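Section 4: Preparing the worktable

4.1 Before you start

This section covers the paper surface, the tape grid and the placing of small racks on the table. It applies to the Lestwood bench layout and to any long table of similar shape. Power supplies and side shelving are dealt with in Section 7.

You will need:
Brown kraft paper on the roll
Blue low-tack tape
Steel rule or long straight edge
Soft pencil
Trimming knife with a fresh blade
Dry lint-free cloth

CAUTION: Cut the paper to length on a separate cutting mat. Do not trim it on the table top.

4.2 Laying the paper

1. Clear the table and wipe it with the dry cloth. If a damp cloth has been used, leave the surface until it is fully dry.

2. Cut the paper 100 mm longer than the table at each end.

3. Unroll the paper from the far end towards you with the curl facing down. Smooth it outwards from the middle with the flat of your hand.

4. Fold the spare paper under each end and fix it to the underside with tape. Do not fix it to the upper face, where the ends of the tape may be mistaken for grid lines.

5. Check for ridges. A ridge high enough to catch a fingernail will tilt a light rack and must be smoothed out before you go on.

4.3 Marking the grid

6. Mark the line positions in pencil along all four edges of the paper. Use the same spacing throughout.

7. Lay the lengthwise strips first. Anchor the tape at the far mark, draw it out to the near mark and lower it in one movement.

8. Lay the crosswise strips over the lengthwise ones. Press down each crossing with the edge of the rule.
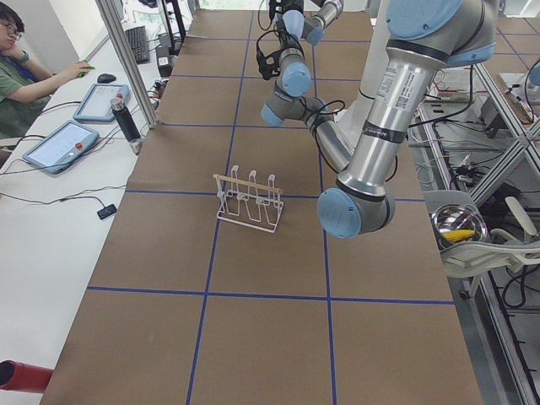

9. Check that opposite sides of each panel are equal. If a line has wandered, lift the whole strip and lay a new one – tape that has been lifted once does not lie flat again.

NOTE: Treat the panels as positions. Refer to them on the job sheet by row and column, counting from the near left corner. Form 614 has a blank grid for this purpose.

4.4 Placing racks

10. Stand the rack on bare paper, clear of the tape. A foot resting on a strip is enough to make a narrow rack rock.

11. Press lightly on each top corner in turn. If the rack moves, turn it or choose another panel.

12. Where a dowel is laid across a wire rack, check that it rests on the prongs without rolling. Replace any dowel that is bowed.

13. Load tube racks from the centre outwards. Tubes should stand upright and lift out without dragging the rack.
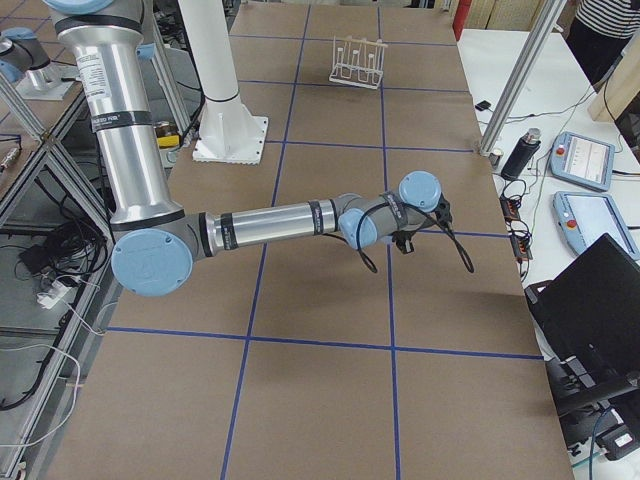 14. Pencil a short tick at two opposite corners of the rack so that it can be put back in the same place. Do not draw round the whole base, as the outlines soon become confused when racks are changed.

CAUTION: Do not slide a loaded rack across the paper. Empty it, lift it and set it down again.

4.5 Care and replacement

Replace the paper when it is torn, stained or marked with more than seven sets of ticks. Pull the tape back slowly at a low angle. Fit new tape each time the paper is changed.

Store spare rolls flat. Rolls stood on end for long periods develop a crushed edge and will not lie true.

Changes to this section: step 12 added, spacing check moved from 4.4 to 4.3. Checked by Albertina Gouveia, June 27, 2022.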